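Rinetti Kitchen Recordings, Open Day Edition
README

Hello, and thank you for downloading this! The Rinetti set was put together at our open day in Trurnatberg in July 2025, when neighbors, students and a good many curious parents came by to see what a robot does in a kitchen. We had a lovely time, and I hope a little of that comes through in the files.

What's inside

106 episodes in 2 folders. The folder called catis holds the head camera recordings and the folder called zeman holds the wrist camera ones. Episode names match across the two, so catis/035 and zeman/035 belong together.

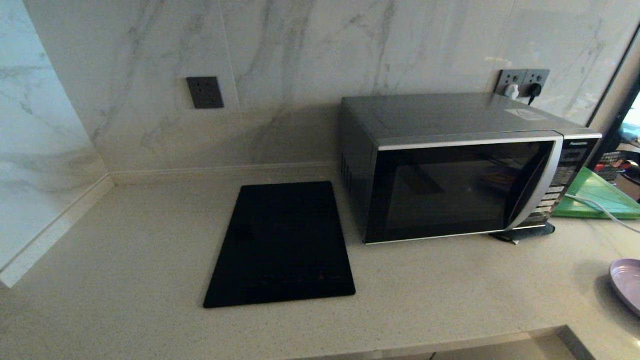
Visitors chose the tasks from a stack of cards, and Archie MacAulay typed their wording in just as they gave it, spelling and all (please don't "fix" it, we're rather fond of it). Wiping the counter was the big favorite, especially with the younger guests, who would happily have watched it until supper. Each episode is capped at 600 frames, and longer runs are split with a letter at the end of the name.

Fingers and wrapping

The metadata column "wrap" says whether the gripper fingers were covered, and with what. If you're training on wrist views, do look at that column first, as the fingers take up a good part of the picture.

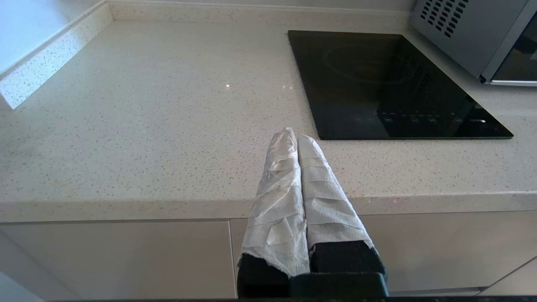
Wrist view: both fingers wrapped in paper towel, induction cooktop to the right.

Known problems

Timestamps in episode 35 drift between the two folders. Angus Swanson has a corrected file and will gladly send it to anyone who writes to him.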